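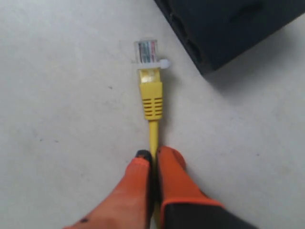
랜선 꽂기 시연 수집, 첫 묶음 마감

2019년 5월 19일자 소식

배선 작업 시연 수집의 첫 묶음을 마감했습니다. 노란 랜선을 집어 검은 장비 쪽으로 가져가고, 포트에 맞춰 밀어 넣는 작업입니다. 원격 조종으로 기록한 시연이 700건을 넘게 쌓였고, 이번 호에서는 그동안 정한 방식과 바뀐 점, 아직 풀지 못한 문제를 정리합니다.

작업을 고른 경위

지난 분기까지는 상자 옮기기와 뚜껑 닫기를 주로 했습니다. 둘 다 몇 밀리미터 어긋나도 결과가 크게 달라지지 않는 작업이어서, 정렬이 필요한 작업을 하나 넣자는 의견이 계속 있었습니다. Tamex 쪽에서 장비실 배선 교체를 후보로 보내왔고, Grernton 작업장에서 같은 조건을 책상 위에 간단히 꾸릴 수 있다고 해서 랜선으로 정했습니다. 나사 조이기도 후보였지만 공구를 쥐는 문제가 따로 붙어서 뒤로 미뤘습니다.

랜선은 생각보다 까다롭습니다. 플러그는 단단한데 뒤에 달린 선은 휘고, 손가락이 어디를 잡느냐에 따라 플러그가 향하는 방향이 달라집니다. 투명한 플러그는 빛을 받으면 윤곽이 흐려지기도 합니다. 손목 카메라 화면에서는 안쪽의 색색 가닥이 윤곽보다 먼저 눈에 들어올 때가 많아서, 조종하는 사람들도 그 가닥을 보고 방향을 가늠한다고 합니다.

잡는 위치

가장 오래 이야기한 항목입니다. 처음에는 플러그 몸통을 바로 잡았습니다. 방향은 잘 유지됐지만 손가락이 포트 둘레에 먼저 닿았고, 걸쇠를 누른 채로 들어 올리는 일도 잦았습니다. 그다음에는 노란 부트의 홈이 파인 부분을 잡았습니다. 미끄러짐은 줄었는데 부트가 눌리면서 플러그가 살짝 고개를 드는 경우가 생겼습니다.

지금은 두 위치를 나눠서 씁니다. 바닥에 놓인 선을 들어 올리거나 끌어서 방향을 맞출 때는 부트 아래의 선을 잡아도 됩니다. 밀어 넣기 직전에는 부트를 다시 잡습니다. 위 사진은 주황색 손가락이 부트 아래쪽의 선을 양옆에서 집고 있는 모습이고, 걸쇠는 검은 장비가 있는 오른쪽을 향해 있습니다. 이 자세에서 바로 밀어 넣으면 선이 휘므로 기록 지침에서는 다시 잡기를 반드시 거치도록 했습니다.

다시 잡는 동작이 들어가면 시연 한 건이 길어집니다. 그래도 한 번에 잡으려고 손목을 무리하게 꺾은 시연보다 동작이 고르고, 나중에 구간을 나누기도 쉽습니다.

조종 방식

조종은 Marchetti 조종기를 씁니다. 조종자가 손잡이를 움직이면 로봇 팔이 따라가고, 손잡이 끝의 집게를 오므리면 손가락이 닫힙니다. 힘은 손에 전달되지 않습니다. 플러그가 무언가에 닿았는지는 화면으로만 알 수 있고, 익숙하지 않은 사람은 닿은 뒤에도 계속 밀게 됩니다.

그래서 새로 온 조종자는 처음 두 시간을 기록 없이 연습합니다. 선 집기, 방향 돌리기, 포트 앞에서 멈추기를 따로따로 해 보고, 멈추기가 안정되면 기록에 들어갑니다. 연습을 건너뛴 사람의 시연은 삽입 직전 구간에서 손 떨림이 크게 남아 있어 대부분 제외했습니다.

팔을 직접 붙들고 움직여 가르치는 방식도 같이 시험했습니다. 힘 조절은 이쪽이 낫습니다. 사람이 손끝으로 걸리는 느낌을 받기 때문입니다. 다만 사람 손과 소매가 손목 카메라 화면에 자주 들어왔고, 학습에 쓰려면 그 구간을 골라내야 했습니다. 이번 묶음에는 원격 조종 기록만 넣었고, 직접 교시 기록은 따로 보관합니다.

기록 규칙

조종자마다 습관이 달라서 규칙을 네 가지로 줄였습니다.

시작할 때 선의 위치와 방향을 매번 바꿉니다. 지난번과 같은 자리에 놓지 않습니다.

플러그가 포트 앞에 오면 짧게 멈춥니다. 이 멈춤이 구간을 나누는 기준이 됩니다.

한 번에 들어가지 않으면 뒤로 빼고 다시 맞춥니다. 힘으로 밀지 않습니다. 다시 맞춘 시연도 지우지 말고 그대로 저장합니다.

끝까지 실패한 시연은 실패로 표시해서 저장합니다. 이유를 한 줄로 적어 주세요. "걸쇠 방향 반대", "선 꼬임" 정도면 충분합니다.

마지막 규칙은 처음에 잘 지켜지지 않았습니다. 실패한 기록을 남기는 것이 어색해서 지우고 다시 한 경우가 많았던 것 같습니다. 실패 기록도 쓰임이 있으니 꼭 남겨 주시기 바랍니다.

조종자 이야기

이번 묶음에서 가장 많은 시연을 맡은 Géza Szénási 씨에게 요령을 물었습니다.

"플러그를 보지 말고 부트를 보라고 말합니다. 플러그는 투명해서 각도가 헷갈리는데 부트는 색이 진하고 끝으로 갈수록 좁아지니까 어느 쪽을 향하는지 바로 보입니다. 걸쇠는 집기 전에 한 번 확인합니다. 집고 나서 돌리려면 선이 꼬여서 시간이 더 걸립니다."

속도에 대해서는 이렇게 답했습니다.

"빨리 하려고 하면 접근은 빨라지는데 맞추는 데서 다 잃어버립니다. 저는 접근할 때도 맞출 때와 같은 속도로 움직입니다. 기록을 다시 보면 그쪽이 깔끔합니다."

피로도 이야기도 나왔습니다. 화면에 가까이 붙어 앉게 되어 목이 먼저 뻣뻣해진다고 합니다. 한 자리에서 14건을 하면 쉬는 것으로 정했고, 쉬는 동안 다음 사람이 선 배치를 바꿔 놓습니다.

남은 문제

빛 반사가 아직 있습니다. 작업면이 밝은 회백색이라 조명을 세게 하면 플러그 모서리가 배경에 묻힙니다. 조명을 낮추면 이번에는 검은 장비의 포트가 어두워서 구분이 안 됩니다. 조명 각도를 바꾼 기록을 조금 모았는데 아직 비교할 만한 양이 아닙니다. 작업면을 어두운 색으로 바꾸자는 제안도 있었습니다. 실제 현장의 바닥과 선반 색이 제각각이므로 한 가지로 정하지 않고 섞어서 모으는 쪽으로 논의하고 있습니다.

작업면 얼룩도 질문이 있었습니다. 긁힌 자국과 점은 닦아도 일부가 남습니다. 일부러 지우지 않아도 됩니다. 다만 시작 위치를 표시하려고 펜으로 점을 찍는 것은 하지 말아 주세요. 모델이 그 표시를 단서로 쓸 수 있습니다.

손가락 끝의 패드는 묶음을 시작할 때마다 상태를 보고, 닳아서 미끄러지면 양쪽을 함께 교체합니다. 한쪽만 바꾸면 선이 한쪽으로 밀립니다. 교체한 날은 기록지에 적어 주세요.

다음 일정

두 번째 묶음은 선 색과 길이를 바꿔서 진행합니다. 포트 위치도 아래쪽 줄까지 넓힐 예정이고, 옆 포트에 이미 선이 꽂혀 있는 조건도 넣습니다. Bonier 팀이 첫 묶음으로 학습을 돌려 본 결과는 9월호에 싣겠습니다. 그 전에 나오는 중간 수치는 조건이 계속 바뀌는 중이라 외부 발표에는 쓰지 않기로 했습니다.

조종을 해 보고 싶은 분은 Grernton 작업장 게시판에 이름을 적어 주세요. 배선 경험은 없어도 됩니다. 직접 교시 기록이 필요한 분은 기록 담당에게 따로 요청하시면 됩니다.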